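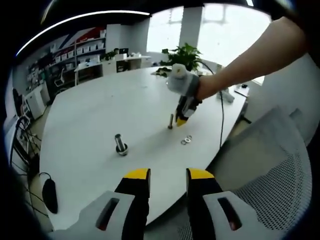 Photo: Malsha Fakir / Viddale bench group

Viddale bench group – gripper comparison meeting
Minutes, Wednesday, 2:30 p.m.

Present: Esperanza Robles (chair), Malsha Fakir, Li-hua Sin, Eusebio Cuesta
Apologies: Maximiliano Cabello (sent written comments, read out under item 3)
Notes: Eusebio

1. Last meeting
Minutes accepted with one fix. The cable order was for the Wakano arm, and I had put it down under the hand-held units. Sorry, Li-hua.

2. Hand-held grippers, small metal parts
Malsha went through the trials on the oval table: the upright bolt, the peg in its round base and the flat washers. We now have 321 recorded tries between the two finger pad sets, and everybody was pretty excited to see them side by side at last!

The bolt is going very well. With the yellow tips coming straight down, both pad sets pick it up cleanly, and Li-hua said she had stopped thinking about her wrist angle by the end of the first morning. The softer pads let the peg lean a little on the way out of the base. The firmer ones hold it straighter but are less forgiving if you come in off center.

Washers are still the hard one. Malsha's best method so far is to slide a washer a short way with one tip, then pinch it by the rim. Esperanza tried it during the meeting and got it on her third go (applause). Agreed that the washer tries should be logged separately so they don't drag down the totals for the other parts.

Working in pairs, one gripper each, was a lot more fun than expected and also quicker. The second person can spot a bad approach from across the table. The cable needs watching, though – it wants to lie right where you're reaching.

3. Cameras
Maximiliano's comments: he likes the wide lens and would keep it. You get both fingers, the parts and most of the room, and the bending toward the edges hasn't hurt his tracking so far. He asks for a check with the window blinds down. Li-hua would like to see the narrower Sotomayor lens given a fair turn before we settle. Agreed, 30 tries per part with each lens, same pads throughout.

4. Controller
The Erkton controller is here and powers up. Eusebio has only run the open and close test, 884 cycles overnight with no faults in the log. Very promising! No arm trials until the stop button is wired in.

5. Actions
Malsha – split out the washer log, order 12 spare tips
Li-hua – lens comparison, blinds up and blinds down
Eusebio – stop button, then a first arm run with the bolt only
Esperanza – ask Maximiliano whether he can bring his tracking plots

Closed 3:40 p.m. Next meeting same time, same room, bring your own coffee.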